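Chapter 6
Getting Things Ready to Pack

Before you start this chapter, find one drawer, shelf or box at home that is full of small stuff. Don't tidy it yet. We'll use it in Activity 6.1.

I learned to pack in the back room of a toy store called Nomus, in Drumley, the January I was between jobs. I had told them I was good at it. I'd moved apartments four times by then, and I figured that anybody who could get a lamp across town in one piece could put a few toys in a carton! On my first morning I was handed a list with 40 orders on it and shown to a table. By lunch I had finished 11 of them, and two had to be opened again, one for a missing play-food onion and the other for my own scissors.

So I'm writing this chapter mostly for the person I was that morning. Most packing books (and I own too many of them) start with the carton: what size, how thick, how to fold the flaps. We'll get to cartons in Chapter 7, I promise. What slowed me down at Nomus was everything that comes before the carton, and I've seen the same thing with nearly every class I've taught. People stand up, walk over to a shelf, come back with one thing, go looking for the tape, find the tape, and then can't remember whether the first thing was already checked. It's tiring, and it's where the mistakes get in.

The work surface

Start with the table. A mat is worth having if you can get one. It stops small pieces from skating off when you bump the table, it's kinder to hard plastic than a bare top, and a plain color makes things easy to spot. I like a big one that covers most of the table, in a color that's different from whatever I'm packing. At Nomus mine was gray, which was great until we got a delivery of gray elephants.

Leave part of the surface clear. I can't say this often enough to new packers, who tend to spread out until there's no spot left to put a box down. Pick a side for things coming in and a side for things going out, and stick with it for the whole session, even if you change your mind about which side is better.

The tray

A tray holds one order at a time, or one group of things that belong together. Shallow is better than deep, so you can see what's in it without digging. It can be woven, molded, cardboard, the lid of an old game, anything with a rim. I've packed whole weekends out of a baking pan.

The rule I teach is that a thing goes into the tray only once you've looked at it. Turn it over, check it against the list, put it in. For soft toys and foam pieces, feel along the edges for tears. For hard plastic, look at the thin ends first: stems, tips, handles, ears. If you find a problem, the piece goes somewhere else entirely, well away from the tray, and you make a note of it before you pick up the next one.

The tape

Tape gets lost more than anything else on a packing table. Give it a place, and put it back there every time, sticky end folded under by a finger's width so you don't spend your afternoon scratching at the roll with a thumbnail. Clear tape is fine for most cartons, and yellowish or brown tape does the same job and is a little easier to see when you're hunting for the end.

Rolls vary a lot in how much is on them. The one I keep for class is labeled as 60 meters, which sounds like plenty until you've got a dozen people who all want to do the bottom seam twice. (Do it once, properly, and press it down. We'll practice.)

Key words in this chapter

work surface, incoming side, outgoing side, tray, check, set aside, seam

Activity 6.1

Take your drawer or box and a shallow tray. Choose a few things that would make sense in one parcel. Look each one over, put it in the tray, and write it on a list as you go. Then trade lists and trays with a partner and check each other's work. Keep your tray as it is when you're done, because we'll be boxing it up in the next chapter.
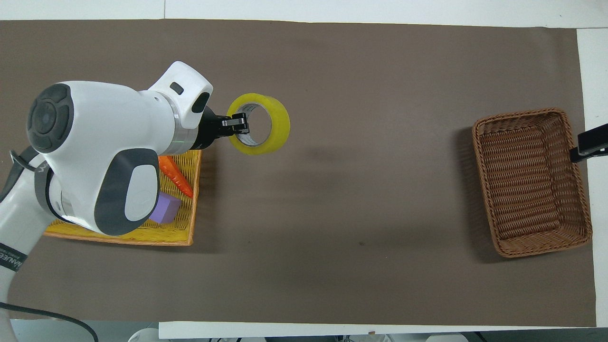
M. Lahtinen

For Activity 6.2, start with something simple: an orange plastic carrot and a purple foam cube in a shallow woven tray, on a brown mat, with yellow packing tape. Before you read on, decide which of the two pieces you'd wrap, and which one you'd put in the carton first. Write your answers in the margin.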